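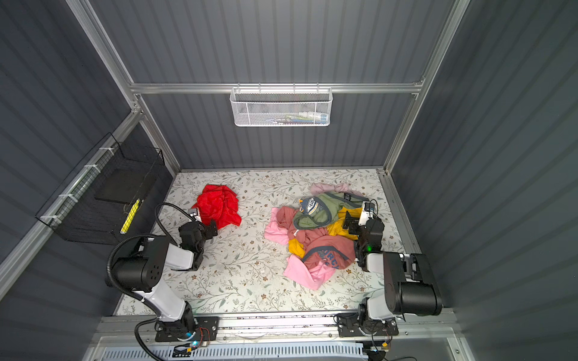 Corrugated panels on a garden shed: horizontal or vertical ribs?
Board: Sheds and Outbuildings

stalley_rd
Building an 8 x 12 shed behind the house this spring and I'm stuck on the siding. I have dark gray corrugated steel left over from a neighbor's job, almost enough for three walls. My wife likes the ribs running sideways. The instructions from the supplier only show them running up and down. Is there a real reason not to go horizontal, or is it just looks? Framing is 2x4 studs, 16 on center, no sheathing planned.

McIver_Joe
Vertical. Water runs down the ribs and off the bottom. Sideways, every rib is a little shelf for dirt and pine needles. I did my chicken house sideways and I'm out there with a hose every fall.

pinhook
Horizontal is fine on a wall. On a roof it would be a disaster, but a wall sheds water either way as long as you lap the upper sheet over the lower one and start from the bottom. It's also easier with your framing. You can screw straight into the studs. For vertical ribs you need to add girts or horizontal strapping first, and on a 2x4 wall that's a day of work and a pile of lumber.

McIver_Joe
It's not a day of work. It's an afternoon. And the strapping gives you an air gap.

pinhook
You can get an air gap with vertical furring over the studs too. Same thing, and air moves better through it.

stalley_rd
I hadn't thought about the strapping. Does it need house wrap behind it? I was going to leave it open on the inside.

Annag Guthrie
We've had a sideways-ribbed shed in Savville for six winters. Some notes from ours:

Lap the sheets two ribs, not one. We did one on the north side and wind got rain in behind it.
Put wrap up even if the inside stays open. Bare steel sweats in January and drips on whatever is stored against the wall.
Use the screws with the rubber washer and don't overdrive them. If the washer squishes out past the cap, back it off.
Trim the corners. Cut ends of corrugated at the corner are sharp and wasps go right in the open ribs.

Our total for the walls was $600 including trim and screws. The trim cost more than I expected.

stalley_rd
Thank you, that's useful. What did you use for corner trim?

Annag Guthrie
Plain 3 inch outside corner in the same color, from the farm store in Arnon. It came in 10 foot lengths. I put foam closure strip behind it on both sides.

grubhoe
Does dark gray get hot? Mine is white and it's already bad in July.

pinhook
Yes. Put a vent up high at each end. Color matters more on the roof than the walls, though. If you go light on the roof you won't notice the walls much.

McIver_Joe
You'll notice the west wall.

grubhoe
Joe is right about the west wall. I can't keep paint in there at all, it skins over. I keep it in the basement now.

stalley_rd
West wall will be shaded by a maple, so maybe I'm OK. Next question while I have you all. I want to hang wire baskets inside for hand tools and seed packets. If I skip plywood, what do people hang them from?

pinhook
A rail across the studs. A 1x4 works. Screw it into every stud and hook the baskets over the top edge.

lowfield
I used aluminum bar because I had it. Zip ties hold a basket on just fine for light stuff, and you can move it around. Don't use them for anything heavy or where the sun hits. The white ones get brittle on me in two or three years. The black ones last longer.

McIver_Joe
Just screw the basket to the wood with a fender washer. Zip ties are for tomatoes.

lowfield
Mine have held up since I built the place. I replaced four of them last year, took five minutes.

Annag Guthrie
I'd go with the 1x4. One tip, get the basket with the finer mesh if you keep small things in it. Plant tags and twist ties drop right through the wide kind.

grubhoe
What about mice with seed packets? An open basket is no help.

Annag Guthrie
Seeds go in a cookie tin in the basket. Learned that the hard way with a whole bag of peas.

stalley_rd
Update. I priced both ways. Strapping for vertical ribs came to $78 in lumber. Horizontal needs nothing extra except wrap, which I'd be buying either way. The last wall's worth of steel plus trim and screws is $279. So we're going horizontal with a two rib lap and I'll hose it off when it needs it.

McIver_Joe
Your shed. Come back in October and tell me about the pine needles.

stalley_rd
No pines here. Maple leaves, but they're too big to sit on a rib.

pinhook
Start your first sheet dead level. If the bottom one is off a quarter inch you'll see it all the way up, and dark steel shows it worse. Snap a chalk line around all four walls before you put in a single screw.

stalley_rd
Will do. Should I cut it with snips or a saw? I have a circular saw and a cheap pair of snips.

lowfield
Snips for short cuts across the ribs, or a nibbler if you can borrow one. A saw throws hot chips that stick in the paint and rust. If you do use it, cut the sheets face down away from the others and brush them off right after.

McIver_Joe
Agree with that one. Wear gloves and ear plugs.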